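The desktop computer, declared dead most years, lives on in Plalcombe, under desks and behind curtains. Open one up and the romance fades: a blue data cable wandering where it likes, power wires in red, yellow and black, and a green circuit board somewhere beneath it all.
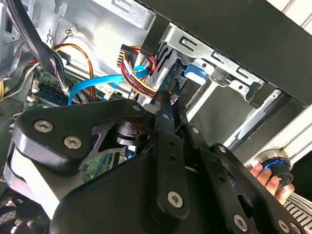 Hamisi Kaijage maintains that tidy cables are for people who never need to change a drive. He has been meaning to tie his own back since July.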